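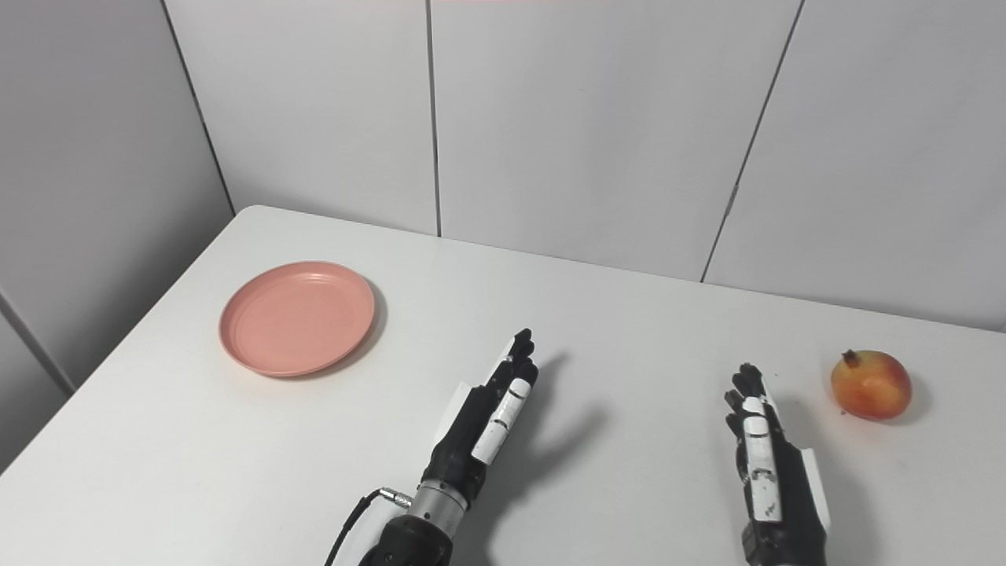 Tridham Library Tackles the Pomegranate, One Pink Plate at a Time

17 March 2026

The Tridham Public Library has lent out cake pans, a sewing machine and, for one difficult winter, an accordion. Its newest offering is a free 45-minute class on how to open a pomegranate without ruining your shirt.

The class grew out of the library's suggestion box, which received 2 requests for it in December, both in the same handwriting. Staff took this as a groundswell. The first session filled up before the flyer had been spell-checked, and a waiting list now hangs beside the returns slot, where people sign it while pretending to read the parking notice.

The equipment list is short. Each place gets a pomegranate and a shallow plate in dusty pink, a color chosen after a long discussion of what the juice would do to anything paler. The tables, bought before that discussion, are white. So are the wall panels in the activity room, which were put up last year and have been spoken of fondly ever since. Aprons are provided for people. The walls will have to take their chances.

Beginners are taught to slice a thin cap off the crown end, score the skin along the ridges and pull the fruit apart over the plate. The rival method, which involves a bowl of water and a good deal of patience, gets the last ten minutes. Whacking the back of a half with a wooden spoon is covered briefly, outdoors.

The fruit comes from Kasta Produce on Undon Street, which is selling it to the library at cost and has asked only that leftovers not be described as leftovers. Seeds that survive the class go into a yogurt cup for the walk home. Peels go to the compost bin behind the Picard Annex, already well attended by squirrels.

Opinion in town is mixed. One letter to this paper asked why public money was being spent on fruit. The program's budget for the year is $919, plates included, and the same letter writer is fourth on the waiting list.

The next class starts at 5 p.m. in the activity room, ground floor, past the large-print mysteries. Admission is free and sign-up is at the front desk. Dark clothing is suggested. A session on artichokes is under review.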